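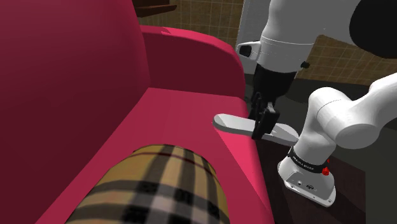 Siiri Lehtinen had taken the job at Undorau in July, when the bakery in Drikcombe closed its upstairs room, and by the time the clocks went back she could find her way round the red room better than she could her own kitchen. She worked from the back bedroom, with a headset that pinched and a pair of handles that had to be charged overnight, and whatever her hands did the white arm did too, a breath behind her. On the evening I am telling you about she had it by the red seat, fingers shut round the middle of the flat white dish (she called it a dish, the work sheet called it Item Four), and she was holding it quite still out over the edge of the cushion and wondering whether to have an egg for her supper.

Print this story | E-mail to a friend

The job was to show the thing how. That was how it had been put to her on the first morning and she had never needed it put any better. She picked something up and carried it and set it down, and Gedateo, which was the program that did the learning, kept a copy of how she had gone about it. Then she did it again, a little differently, because Gedateo got no good from the same thing twice. The winter order was for 3091 examples in the red room, and she still had 397 to go.

She was not quick. There was a table on the office page that showed everybody's numbers, and hers sat well down it, almost 117 for the week when the young man above her had done double that before lunch on his second day. But she had laid tables all her life, her mother's and the chapel's and then her own, and she could not bring herself to drop a dish on to a surface from a height just because it couldn't break. She brought it down slowly and let one edge touch first. She would even turn it a little, so that it sat square to whoever might be having their dinner there.

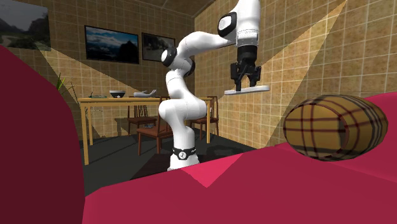 The red room, with the table laid behind.

When her daughter rang at eight o'clock, as she did most evenings, Siiri took the headset off and rubbed the bridge of her nose and tried to tell her about the pictures on the wall. There was one with mountains and a great deal of blue sky, and she had got into the way of giving it a look before she began, as you might look out of a window to see what the weather was up to.

"But it's not a real room, Mum," her daughter said.

"No," said Siiri, "but I'm in it five hours a day."

A message was waiting when she went back. It came from the Kahraman office, where they checked the examples over before they were sent on, and her heart sank a bit, as she had been written to once before about being slow. This one was only three lines. The latest Gedateo had been tried in the red room that afternoon on its own, with no one at the handles, and would she care to see the recording?

She watched it standing up. The arm came over the cushions with the white dish, went past the checked thing lying there without troubling it, and made for the table at a pace that would have tried anybody's patience. It let one edge touch first. Then it stopped, so long that she thought the recording had stuck, and gave the dish a small turn to the left.

"Well, bring your chair in, then," said Siiri to the empty bedroom, and she played it through again, and forgot about the egg until nearly ten.

Comments (3)

Marrow_and_Swede: My gran did that little turn with every plate she ever put down! Lovely, thank you.

Pell T.: I enjoyed this but would have liked to know if the young man's dishes got dropped from a height. Is there going to be another one?

Oonagh: Read it out to my husband, who does similar work with boxes. He says five hours is too long in a headset and she should ask for breaks.

Print this story | E-mail to a friend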